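# Basket Month Comes to the Reading Room at Cultby

The wicker is out, the floor is swept, and Cultby is ready to get its desks back!

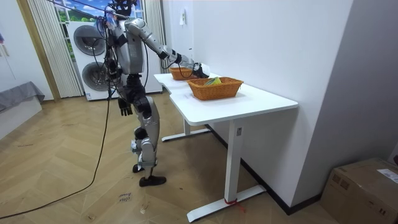

Ilango Varghese

If you've ever lost a library card, a glove or half a jigsaw puzzle in Cultby, there's a decent chance it is about to turn up. The Brillach Hall reading room has started its big spring sort, and the method this year is wonderfully simple: woven baskets, set right on the white desk by the wall, and everything that has been drifting around the building goes into one or the other.

The smaller basket, toward the back of the desk, is for things with a name on them. The bigger rectangular one with the flared rim is for everything else, and it already has something small in green and yellow in it. If that sounds like yours, come and claim it!

The idea came from Gion Trummer, who runs the Saturday craft table and has been weaving since he was a teenager in Stivau. He doesn't like plastic tubs, and he'll tell you so within a minute of meeting you. "A tub with a lid on it is where things go to be forgotten," he told me. "You walk past a basket and you look in. Everybody looks in."

He's right about that. I stopped by on Thursday to ask about opening hours and spent most of my visit peering over rims (I didn't find my umbrella, but I haven't given up).

The sort matters a bit more than usual because of the June book exchange. Last year's exchange brought in 2000 books, and the tables were so full of stray pencil cases, scarves and unclaimed mugs that the first hour went on clearing them. This time the hall wants every surface free before the first box comes through the door. The angled desk is going to be the welcome point, and its shape really suits the job: there's a wide front section where people can set their bags down, and a narrower part behind for the sign-in book.

Drop-in hours for claiming lost things are 2 to 8 every weekday until the end of the month. Bring a description of what you're missing if it's worth something to you, and please don't send a friend to pick up keys. Anything left over goes to the Hourani thrift shop on the corner, except for single gloves, which Trummer wants for a puppet workshop later in the summer. I've seen his sketches for the puppets and they are terrific.

There's also a chance to make a basket of your own. Trummer is teaching a beginners' session in the hall on the first Saturday in June, with 46 places, materials included. You'll go home with a small round one, and he says even the lopsided ones hold apples just fine. Sign up at the front counter or call the hall during drop-in hours. Kids are welcome with a grown-up, and you should wear sleeves you can roll up, as the soaking tubs get splashy.

Book donations open the Monday before the exchange. Cookbooks and picture books are especially wanted, and encyclopedias, sadly, are not.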